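Can a robot tidy your bedroom yet?

By Samira Nseir
Part of the Akedside "How Machines Work" series for readers aged 9 to 12

Robots already do a great deal of work. In car factories they weld doors and spray paint. In warehouses they carry shelves from one end of the building to the other. Most of these machines do one job, in one place, with parts that are always the same shape. A car door arrives in the same position every time, and the robot moves to that position.

A bedroom is a different kind of problem. Things are left in new places each day. Chairs move. Somebody drops a jumper on the bed, and it never lands in the same shape twice.

Hard things and soft things

Engineers sort objects into two groups. A rigid object keeps its shape when you pick it up. A mug is rigid, and so is a book. A deformable object changes its shape when you touch it. Clothes, towels, bags and string are all deformable.

Rigid objects are easier for a robot. Once its cameras have found the handle of a mug, the robot can work out where the rest of the mug must be. Cloth gives much less away. If you can see one sleeve of a crumpled top, the other sleeve might be underneath it, inside it or twisted round the back.

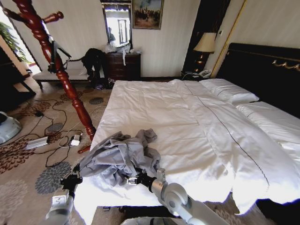 Two robot arms at work on a crumpled grey garment on a double bed.

Try a test at home. Drop a long-sleeved top on your bed, close your eyes and turn it the right way up using only your thumb and one finger on each hand. You will probably manage it, but slowly. Your fingertips are doing a lot of work. Each one contains more than 2,000 touch sensors, and they tell you when you have reached a seam, a button or a cuff.

Many robot grippers have only two fingers, and some have no sense of touch at all. The robot has to rely mainly on what its cameras see, and its own arms often get in the way of the view. For this reason some robots carry extra cameras close to the gripper.

What the robot has to do

Putting a top on a hanger sounds like one job. For a machine it is a chain of smaller jobs:

Find the garment and tell it apart from the bedding.
Find a useful part of it, such as the collar or a shoulder.
Close the gripper on the cloth, without grabbing the duvet as well.
Lift, and check what shape the cloth has taken.
Bring the garment and the hanger together.
Let go at the right moment.

A mistake at any step spoils the steps after it. Suppose a robot gets each of the six steps right nine times out of ten. That sounds good, but the whole chain will work only a little more than half the time. You can check this with a calculator by multiplying 0.9 by itself until you have used it six times.

Zips, hems and hooks

Clothes also have parts that behave differently from the plain cloth. A zip is stiffer than the material on either side of it. A hem is thicker. Both can help, as they give the camera a clear line to follow. Both can also cause trouble, because a stiff zip may push the cloth away from where the robot expects it to be. 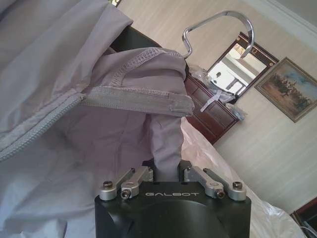 Hangers bring their own difficulty. Shiny metal reflects light from windows and lamps, and some cameras that measure distance are confused by reflections. They may report that a hook is further away than it is, or fail to detect it. Clear plastic has a similar effect. Light passes through it, so the camera may measure whatever is behind.

How a robot practises

Older robots followed a list of exact movements. This does not suit cloth, so many newer ones learn from examples instead. A person guides the robot through a task and the computer records what the cameras saw and how the arms moved. After many examples, a program looks for patterns it can use with a garment it has not met before.

At the Atallah workshop in Grenance, Rami Harb and Lina Tarawneh recorded around 2,000 examples of tops being picked up and hung. They used 59 different garments and 4 kinds of hanger. The thin, slippery ones were the hardest – the cloth slid out of the gripper when it was held gently, and creased when it was held firmly.

"It does well with a shirt it knows," says Lina. "Give it a hooded top and it takes much longer."

So, can it tidy yet?

Partly. Robots can pick up clothes, fold some of them and hang some of them. They are usually slower than a person, and they often need somebody nearby to help when the cloth gets stuck. A whole bedroom, with socks under the bed and cables on the floor, is still too much for most machines to manage alone.

Words to know

Deformable: able to change shape when touched.
Gripper: the part of a robot that holds things.
Rigid: stiff, and keeping the same shape.
Sensor: a part that detects something, such as light or pressure.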